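Cotlow puts a price on its desktop gripper kit, and I've had one running all week

Cotlow has finally said what its desktop arm kit will cost, and the answer is 900 dollars for the complete box. That gets you the arm, the two-finger gripper, the little camera that sits up by the wrist, a power supply and a set of practice pieces. Orders open in March. If you've been following along here (hi, both of you!) you'll know I've been grumbling about the lack of a price since last fall, so I was pretty happy to see the email land.

The kit used to be sold only to schools, through a distributor called Swanepoel, and you had to buy a minimum of 2 and sit through a setup call before they'd ship anything. That's gone. You can now buy a single unit straight from Cotlow's own store, and the setup call has turned into a printed booklet, which I like a lot better. Swanepoel will keep handling the classroom bundles and the repairs, so schools that already have an account with them don't need to change anything.

The other bit of news is the software. The old kit shipped with a control program that I never got along with. It crashed when my laptop went to sleep and it hid the speed setting three menus deep. The new one is called Faka, it runs in a browser window, and it comes free with the arm. If you own the older school version you can get Faka too, but you'll need a firmware update first, and Cotlow says that update won't be out until the new kits have started shipping. A little annoying if you were an early buyer. I was one, so I'm allowed to say it.

Cotlow sent me one of the new units to try ahead of the launch. I don't get to keep it and they didn't ask to read this first.

Setup took me one evening. The arm comes in pieces, and the booklet walks you through 16 steps with decent drawings. Step 9 is the one to slow down for. You're feeding the camera cable through the wrist joint, and if you leave it too tight the wrist stops short when it turns and the arm throws an error that says only "joint limit." I did that. I took it apart again, left more slack, and it's been fine since. I mentioned it to Cotlow and they told me the next printing of the booklet will have a warning there.

Once it's together you teach it by moving it around by hand, with the motors relaxed, and Faka records the path. Then you press play and it does the thing back to you, only a bit more politely. You can slow a move down, trim the ends off, or glue two moves together. There's a vision mode too, where you show the wrist camera an object a few times and the arm then looks for it instead of just going back to the same spot. I spent most of my time in vision mode because that's the part everyone's going to be curious about, and because it's fun!

My test was picking up foam dice and dropping them in a bin. Foam dice are good for this. They're light, they squash a little so a clumsy grip doesn't matter so much, and when one gets flung it doesn't dent anything or wake anybody up. I worked on the floor, mostly so I wouldn't have to keep fishing pieces out from behind my desk.

With plain playback, so long as I put the die back exactly where it started, the arm got it nearly every time. Move the die over by the width of a finger and it would close on air and carry nothing very carefully to the bin. I laughed out loud the first few times. Vision mode was a lot more forgiving about position, and it did well with a die turned at an odd angle, which I hadn't expected at this price. Where it got confused was with two dice touching. It would aim for the crack between them, push them apart, back off and think about it. Usually the second go worked, but it's slow going, and I'd wander off for coffee.
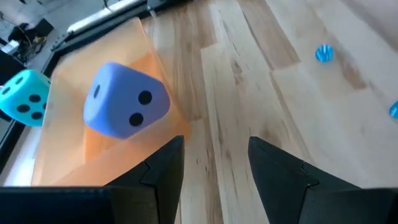
The gripper itself feels like the best-made part of the whole kit. The fingers open wide and they close gently by default, with a slider in Faka if you want more squeeze. I left the slider alone for the dice. For a marker pen I had to push it up quite a bit, and for a tennis ball I gave up, since it kept rolling away before the fingers met. You can unscrew the fingers and swap them, and Cotlow says it'll post the files so people with a 3D printer can make their own shapes. I hope they follow through on that one, because I already have a list.

Things I didn't love: the fan in the power supply whines, and it whines even when the arm is parked. The camera cable is fine once it's in but the USB one that goes to your computer is too short for working on the floor, so plan on an extension. And light matters more than the booklet lets on. In the late afternoon, with the sun coming in low, vision mode lost track of things it had been finding all morning. I closed the blinds, showed it the dice again under the ceiling light and it picked right back up, so it's not a disaster, just something to know before you decide it's broken.

A few practical notes on buying, as I've already had emails. Cotlow's store is taking cards only for now, and that includes Amex, but there's no pay-over-time plan and no gift orders. Shipping is extra and depends on where you live. Spare fingers and a spare wrist camera will be sold separately, and the prices for those aren't up yet. Returns are fine if the arm hasn't been assembled, and I'd like to see that loosened, seeing as you can't tell much about an arm that's still in a bag.

Would I pay for one? If you've got a kid who likes building things, or you run a club, or you're just the kind of person who'd happily spend a Saturday-style lazy afternoon teaching a machine to tidy up, I think so, yes. If you want something that does a real chore around the house, hang on to your money for now. My test unit goes back at the end of the month, and before then I want to try it on socks. I'll post how that goes, along with the spare part prices once Cotlow puts them up.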